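Ticket: Skimance gradebook dropping quiz scores after the unit retake (Geometry, periods 2 and 4)

Opened by: Lilla Somogyi, math department
Priority: Normal (I'd call it high, but the form wouldn't let me) 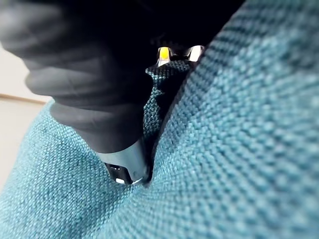 Hi all, I teach two sections of Geometry and I've lost a chunk of quiz scores in Skimance, and I'd love some help before report cards go out in February. What I see is this: a student takes the Unit 4 quiz (similar triangles), gets a score, then takes the retake, and the gradebook is supposed to keep the higher of the two. For most kids it does. For 13 of them it shows a blank cell, no zero, no score, just blank. It's a bit like that ridged gray finger pressing its blunt tip into the teal fabric, you can see something is pushing down but you can't see what's happening at the spot underneath. The grade average clearly knows about the quiz (it moved!), but the cell itself has nothing in it.

What I've tried so far:

Logged out and back in. Same thing.

Switched browsers. Same thing, and the columns came out narrower for some reason, so I switched back.

Opened one of the blank cells and typed the score in by hand. It saved, I got the little green check, and then when I reloaded the page it was blank again. I did that with two different students.

Looked at the student view with one of my kids at lunch. She can see her retake score just fine on her side, 9 out of 10, with all my comments. So the score is in there somewhere.

Update, Jan 18, 2024

I got a reply from the first-level desk asking me to clear my cache. Done, no change. They also asked whether I'd renamed the quiz. I did! Back before winter break I changed it from "Unit 4 Quiz" to "Unit 4 Quiz — Similarity" because I had a practice version with nearly the same name and the kids kept opening the wrong one. I didn't think that would matter, since the names on my Unit 3 quizzes got changed too and those are fine. But I'm putting it here in case it helps.

One more thing I noticed while I was poking around. The blank kids are all ones who started the retake during class and finished it at home. The ones who did it in a single sitting have scores. I checked this against my sign-in sheet and it holds for every one of them except a boy in period 4, and he was switching between a school laptop and his own phone, so maybe that counts as the same thing.

Update, next morning

Talked on the phone with somebody at Brovberg, who I guess handle the support side for our district. Very nice, and patient with me while I hunted for the settings page. We went through it together and here's what we found.

My retake is set up with a time limit of 30 minutes and with "allow pause" turned on. When a student pauses, Skimance makes a second attempt record and is meant to glue the two together once they hit submit. With mine it glued them together for the student page and for the average, but the gradebook cell was still looking at the first piece, which never got a final score. So it shows nothing. My typed-in scores were going onto that first piece too and getting wiped by the nightly sync, or by the reload, we weren't sure which.

The workaround they gave me, in case another teacher lands on this ticket:

1. Go to the quiz, then Attempts, then Show All (the default view hides the partial ones).
2. Find the student. You'll see two lines for the retake. The top one says In Progress even though the kid is long done.
3. Check the second line and make sure the score is the one you expect. Write it down somewhere before you touch anything!
4. On the In Progress line pick Merge Into Latest. Don't pick Discard, I asked and they weren't confident it would leave the other half alone.
5. Go back to the gradebook and hit Recalculate.

I tried it on one student first and the score came right up, stayed through a reload, and the average didn't budge, so I went ahead with the rest of period 2. Took me almost 2 minutes per kid, mostly waiting for the page.

Still open on my end:

The boy in period 4 has three lines where everyone else has two, and the merge button is grayed out on the middle one. I've left him alone. His quiz was on paper the first time anyway (he'd been out sick), so I have the proof question and the shadow problem in my folder and can regrade if I have to.

Also, can somebody tell me if the Unit 5 quiz will do the same? It's right triangle trig, it's already built, and I copied the settings straight over from Unit 4. For now I've turned pause off and told the kids they need to finish in one go, which went over about as well as you'd expect.

Please keep this ticket open until the period 4 one is sorted. I'm free during my prep, which is right after lunch, or just leave a note here and I'll see it when I get home.

Thanks so much,
Lilla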